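打印本页　|　用电子邮件转发

示教数据:先别急着数条数

文/Ntombi Botha

过去两个季度,凡是来Villgate开会的供应商,第一张幻灯片上必有一个大数字。多少小时,多少条轨迹,多少个任务。Wandberg项目组自己也没能免俗,立项书里写的是每个任务1000条示教,验收时交了1120条,大家鼓了掌,会议纪要里写“超额完成”。我当时也在场,也鼓了掌,回来以后越想越不踏实:超额的那120条里面究竟有什么?

为了弄清楚这件事,我在采集间坐了几个下午,看操作员带着双臂一遍一遍地做桌面任务。任务本身朴素得很,桌上有蔬菜,有盘子,把该拿的拿起来,该放的放好。

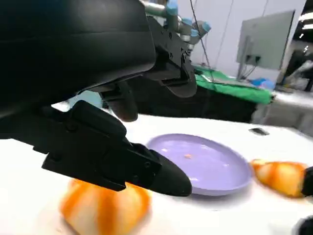 双臂桌面任务采集中,腕部相机视角。

先说我看得顺眼的地方。腕部相机装得离夹爪很近,手指和物体之间那点距离看得清楚,这比头顶那种俯视画面有用得多。两只手臂同时出现在视野里,也逼着模型去学怎么处理另一只手的遮挡。台面上不是一尘不染,盘子里有一粒橙色的碎屑,我反而觉得是好事。真实的厨房和分拣台比这脏十倍,一个没见过碎屑的策略,到了现场会怎么反应,我可不敢打包票。

不顺眼的地方也不少。第一个是模糊。手臂一动,近处的物体就糊成一片,条纹还在,边缘没了。负责数据清洗的Ha-neul Woo告诉我,现行规则只检查时间戳是否对齐、关节数据是否丢包,画面糊不糊不在检查项里。她的理由也站得住:部署时的画面一样会糊,把糊的全删掉,等于教模型只在静止的时候看东西。可是留多少、留哪几段,总要有个说法。现在的说法是“都留着”,这算不上说法。

第二个是变化太少。白桌面,浅紫色的盘子,后面一块绿布,我坐了几个下午,看的都是这一套。项目组在周报里把它叫做“受控环境”,在给客户的材料里把它叫做“多样化家居场景”。同一张桌子,两个名字。我问过Sherif Benkirane,换一块桌布要多久,他说换桌布很快,重新标定和重新对光要半天。半天就是好些条示教,而条数是写进合同的。于是桌布就一直没有换。

这种激励方式的毛病,做过质检的同事一看便知。按件计酬,得到的就是件数。操作员当然会挑最顺手的位置摆盘子,挑最好夹的角度放甜椒,谁都会这样做。最后得到的是一千多条彼此很像的成功,而现场真正需要的那些别扭角度、滑脱之后再抓一次的动作,在录制时就被按了重来键。

重来键这件事我想多说两句。按照现在的流程,操作员觉得这一条不好,可以当场作废,不进库,也不留记录。我问作废了多少,没有人答得上来,系统里没有这个字段。Waraporn Khamphan认为这不要紧,失败的示教本来就不该拿去做模仿学习,模型会把失败也学进去。这话对了一半。夹偏了、松开、挪一挪、重新夹上,这一整段算失败还是算成功?在我看来它是整个数据集里最值钱的部分,在采集规范里它叫“不合格动作”。

甜椒是个很好的例子。它表面光滑,形状没有一个是规矩的,几道棱之间深深凹下去,侧躺在桌上的时候,两根手指落在棱上和落在沟里,受力完全是两回事。

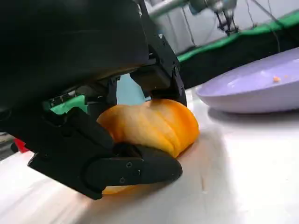
硬手指夹这类东西,问题常常出在力上,而我们的数据里恰恰缺了力。夹爪开合的位置有记录,电机电流有记录,采样频率却比图像低,对齐时用的是插值。接触发生的那一下,曲线是算出来的,不是量出来的。Ellier那边的算法同事说,视觉足够补上这一块,只要数据量够大。又是数据量。我请他们拿出一个对照,同样的条数,有力觉和没有力觉各训一版,放到没见过的蔬菜上去试。他们答应排期,目前还没有排上。

还有一层,是遮挡。下面那根手指常常把物体挡掉一大块,标注员要根据露出来的一点橙色去判断轮廓。Paweena Phetsri带着标注小组做过一次内部抽查,把同一批画面分给两个人标,分歧最大的正是被手指压住的那部分。抽查报告写得很老实,结论是“建议增加一个不确定标签”。这条建议提交上去之后,得到的答复是标签体系已经冻结,下一版再议。下一版是什么时候,答复里没写。

说到这里,估计有人要讲我只会泼冷水。我承认这套采集台比两年前强得多,操作员的手法也确实熟练,看他们用一双黑乎乎的夹爪去对付一只圆滚滚的甜椒,比看任何一场发布会都有意思。我怀疑的是从“采到了”到“学会了”之间那一步,目前全靠大家相信它会自然发生。Phromma的演示视频我反复看过,甜椒稳稳地进了盘子。视频里的桌子、盘子、绿布,和训练时一模一样。这样的演示能说明数据录得没有出错,至于别的,我看不出来。

我向项目组提了5条意见,抄在下面,也算是立个字据:

一、作废的示教要留底。不进训练集可以,次数和原因必须入库。

二、每个任务拿出一部分时间专门录“救回来”的过程,由操作员故意从不好的位置开始,不许摆正了再录。

三、桌面、盘子、背景至少轮换几种,标定所花的工时单独计算,不占条数指标。

四、画面模糊的片段打上标记,先不删,等训练结果出来再决定去留。

五、对外材料里凡是写“多样化”的地方,请附上到底换过哪些东西的清单。

第三条争得最凶。项目组的原话是“客户买的是规模”。我的看法是,客户现在买规模,是由于我们只给他们看过规模。假如报表上多一栏,写明在没见过的桌子上成功了几次,他们问的问题马上就会变。当然,也可能他们看了这一栏就不续约了,这种风险我理解,只是我不认为藏着这一栏,风险就会变小。

第四条基本没有反对意见,Ha-neul已经在写标记脚本,用的是很简单的清晰度打分,误判难免,先跑起来再说。第一条卡在存储预算上。我算不清硬盘的账,但记一行“作废,滑脱”总不至于占掉多少空间,画面存不存倒可以另谈。

七月份会有新一轮采集,任务清单还是蔬菜和盘子,据说要加上带柄的容器。我打算再去坐几个下午。如果到时候桌布还是那一块绿的,下一篇稿子的题目我已经有了。

对上述意见有不同看法的同事,欢迎来信,尤其欢迎操作员来信。你们每天握着主手,哪些条是凑数的,哪些条是真本事,你们比报表清楚。来信可以不署名,刊登前我会把工位和班次一类的信息去掉。

联系编辑部　|　© 2026 Villgate 内部通讯　|　返回顶部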